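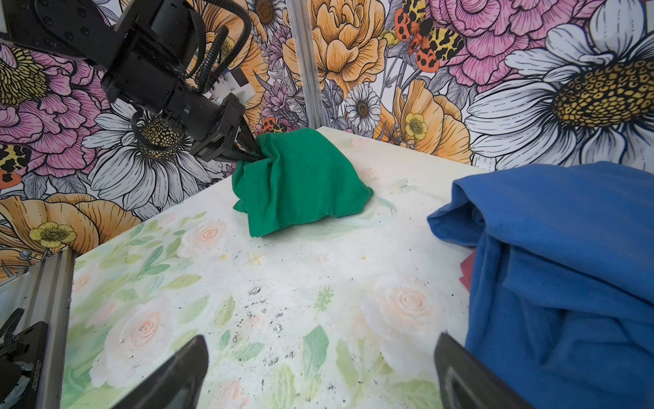 Kaseck Ferry

The Kaseck ferry is a passenger boat that crosses the lake between Ornton, on the south shore, and Kaltdale, on the north. It carries walkers, cyclists, a fair number of schoolkids and no cars at all. I've been keeping up this entry for the regional travel encyclopedia for a few years now, and I ride the thing more often than I need to, so please forgive me if I go on a bit (my editor has mostly given up).

Name

Kaseck is the rocky little point you pass halfway over, on the left if you're heading north. There used to be a landing there, and the boat used to stop at it, and then the landing fell into the lake and the name stayed on the boat. Older people in Ornton just call it "the Kaseck." If you ask for the Kaltdale ferry at the ticket window they'll know what you mean, but you'll sound like a visitor.

History

Rowboats did the job first, hired by anyone with cheese to sell on the other side. The first regular service was started by the Šimko family, who ran a boatyard behind what is now the bakery in Ornton. Šimko built the early ferries himself, all of them open, and passengers got soaked. I've seen one of the old hulls in the Kaltdale museum and it's tiny! You wonder where they put the goats, and the museum label says they did carry goats.

The family sold the line when the road around the west end of the lake was finished. For a while it ran only in summer, and there were two seasons when it didn't run at all. Teodora Shehu bought the license and the one boat that still floated, and she put the year-round timetable back together piece by piece. The present boat entered service on 10 July 2021. I was on the second crossing that morning, having overslept for the first one, and I'm still a little sore about it.

The boat

She's called the Šimko, after the founder, and she's licensed for 60 passengers. There's a heated cabin downstairs with benches along both sides, and an open deck on top with an awning that goes up when the sun is strong. The restroom is at the back of the cabin, down one step that everybody trips on. Bikes go in the rack at the bow, and if the rack is full you wait for the next boat, no matter how nicely you ask. I have asked very nicely.

Coffee and tea come from a counter by the stairs. The apricot cake is good. The sandwiches are fine if you're hungry, but I'd hold out for Kaltdale, where the kiosk on the pier does a hot potato pancake with sour cream that I think about more than I should.

Route and timetable

The first boat leaves Ornton at 7:15 (written 715 on the board at the pier, with no colon, which confused me terribly the first time because I took it for a boat number). The evening boats depend on the season, so look at the board or ask at the window. After September the late one is dropped, and the upper deck is closed on windy days.

Going north, sit on the left. You get Kaseck point, then the cliffs, then the long view up the valley behind Kaltdale with the church sticking up in the middle of it. Coming back it hardly matters where you sit, though I like the stern, where you can watch the mountains get smaller and the spray doesn't reach you. Mornings are usually calm. Afternoons can get choppy when the valley wind comes down, and I've seen hardened hikers go very quiet out past the point.

Fares

Tickets are sold at both piers and on board. An adult single costs 800 in local money, a bike is extra, and kids under 2 go free. Returns are good for the same day only. Day passes cover the ferry and the valley bus together, and if you plan to go up to the waterfalls you'll want one, as the bus fare alone is nearly the price of the pass. Cards work at the Ornton window. On the Kaltdale side, bring cash.

Getting to the piers

Ornton pier is a short downhill walk from the train station, straight along the main street and left at the fountain. There's a parking lot, but it fills early in summer and the ticket machine is fussy about coins. Kaltdale pier is right in the village, next to the bus stop, and the buses wait for the boat if it's running late (the boat doesn't wait for the buses, so watch your time going home).

Both piers have ramps. The one at Kaltdale gets steep when the lake is low, and the crew will give you a hand with a wheelchair or stroller if you wave at them.

See also

Kaltdale waterfalls
Lakeshore path, Ornton section
Kaseck point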